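Reporting period: January to the end of the second quarter
Prepared for: Wijaya program office
Prepared by: Syafiqah Goh, with test notes from Tirta Chong

## 1. Summary

Work in this period moved from single-object pick and place to short kitchen chores. The question set in the funding agreement is whether a low-cost arm can do a defined list of household tasks well enough to be left alone with them. At the end of the period the answer is no for the full list and yes, with conditions, for part of it. Five chores are on the list. Two meet the agreed threshold, two are close, and one has not met it in any form.

Spending is within budget. The schedule has slipped by three weeks on the lid task, for reasons given in section 3.

## 2. Status by chore

| Chore | Status | Main limit |
|---|---|---|
| Move bowl to rack | Meets threshold | None outstanding |
| Put food item in bowl | Meets threshold | Small or flat items |
| Remove and replace pot lid | Close | Handle grip, glossy lid |
| Wipe table | Close | Uneven pressure near edges |
| Fold tea towel | Not met | Cloth state estimate |

The threshold is unchanged from the agreement: the chore is finished with no human touch and nothing is dropped, tipped or moved out of the work area. A trial that recovers from its own error still counts as a pass, but the recovery is logged separately.

## 3. Pot lid task

Most of the effort went here. The lid task was chosen as the main test because it needs an accurate approach from above, a grip on a narrow part, and a return to a seat that has little slack. It also has plain value in a home or a staff kitchen, where lids come on and off many times a day.

We ran 179 logged trials on the current hardware. Failures fall into two groups. In the first, the fingers close too high and slide off the top of the handle. In the second, the policy misjudges where the lid is and comes down to one side. Kamarul Pattinasarany reviewed the logs for the second group and found that most of them occurred under the overhead lights, when bright reflections crossed the lid. Turning off one bank of lights reduced these failures but did not remove them, and we do not regard it as a fix. A kitchen will have whatever light it has.

The approach now in use puts the two fingers either side of the upright handle before any downward force is applied. The wrist camera sees the dark pot, the tinted lid and part of the teal bowl beside it during this step, so the model has fixed items to judge position against as well as the handle itself.
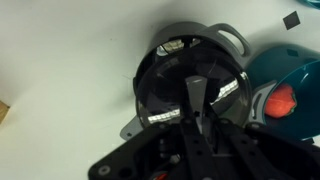

### 3.1 Changes made

- Approach height lowered, with a pause before closing.
- Grip force limit raised for the handle only.
- Training set extended by 2,000 short demonstrations, recorded by Auður Baldursdóttir and Tirta Chong under varied lighting.
- Reflection cases labelled and held back as a separate test set.

The third item took longer than planned. Recording was stopped twice while the wrist cable was re-routed, and the earlier clips had to be checked for camera shift.

### 3.2 Remaining problems

Replacing the lid is harder than removing it. The arm can set the lid down on the rim slightly off centre and report success. Junhao Yan is testing a light press-and-check step, which adds time to each cycle but gives a usable signal from the motor current. If this works it will be carried over to the Flatetti containers as well – they have a similar seat.

## 4. Shop-floor trial

The bench at the Usto site was used for five half-day sessions of restocking small goods. Results were in line with the kitchen work: rigid items in known positions were handled well, while soft packs and items leaning on each other were not. Staff at the site asked for a clearer stop signal, and a lamp has been fitted.

We do not recommend unattended use on the shop floor at this stage. A staff member still had to be within reach during every session, so there was no labour saving to report.

## 5. Next period

1. Finish the press-and-check step and repeat the lid trials with all lights on.
2. Move the wiping task to the Oron arm, which has better force control.
3. Decide whether cloth folding stays on the list. Our view is that it should be deferred.

Approval is requested from the program office for item 3 before further time is spent on it.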